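Progress report to the Luneo program office
Project: Cludlow tasting room, cup service and waste trial
Reporting period ending June
Prepared by Fitriani Sumampouw

1. Status

Work is on schedule. The tasting room at Cludlow has been in use for the whole period and the first two of 3 planned stages are complete. Stage one compared pour volumes. Stage two compared cup types at the table. Stage three, the rinse water measurements, has been set up and will run next period. There are no changes to scope.

2. Work completed

A total of 1662 servings were poured and logged. Each serving was recorded with the drink, the cup type, the fill volume and the amount left when the cup was returned. Leftover liquid was weighed on the bench scale and entered on the Rina sheet the same day. Sheets from the first week were entered twice as a check. The two sets agreed except for four lines, all of them transposed digits, and these have been corrected.

Two cup types were used. The first is a small white disposable cup, taken as the baseline because it is what the room used before the grant. The second is a reusable black cup from the Bangera stock. Both were filled to the same marked volume from the same jug, so that the width of the cup would not affect the amount poured.

Table layout was fixed at the start of stage two. Cups are set out upright on the teal surface with clear space between them, and a dark drink is poured for the visual checks. Tasters are asked to leave each cup on the table until it has been logged.

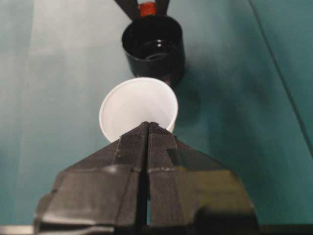 Fill level proved harder to judge in the black cups. A dark drink against a dark inner wall gives little contrast, and the pourers relied on the highlight on the liquid to find the surface. Early pours in the black cups ran over the marked volume more often than pours in the white ones. From the second week all drinks were measured in a beaker before pouring, and the difference disappeared from the log. Servings poured before that change are flagged and will be reported separately.

3. Findings to date

Mean leftover per serving was 20 ml in the black cups and 35 ml in the white cups. The fill volume was the same for both. We do not yet treat this as an effect of the cup. The black cups were used more in the afternoon sessions, when fewer drinks were offered, and the schedule will be balanced before any comparison is made.

Breakage of reusable cups was nil. Several came back with marks near the rim that did not clear in the first wash. A longer soak removed them. The soak adds water use, and this has to be counted in stage three.

4. Problems

The bench scale drifted during the second week and was recalibrated. Readings from the affected session were dropped. The drying rack holds fewer cups than a full session needs, so washing is split into two loads. A second rack has been ordered under the existing equipment line.

5. Next period

Fit the meter to the rinse tap and take baseline readings with the room closed.
Run morning and afternoon sessions with equal numbers of each cup type.
Record soak volume separately from rinse volume.
Send the cleaned stage two data to Luneo with the next report.

6. Budget

Spending is within the approved amounts for cups, consumables and staff time. The recalibration was paid from consumables. No transfer between lines is requested.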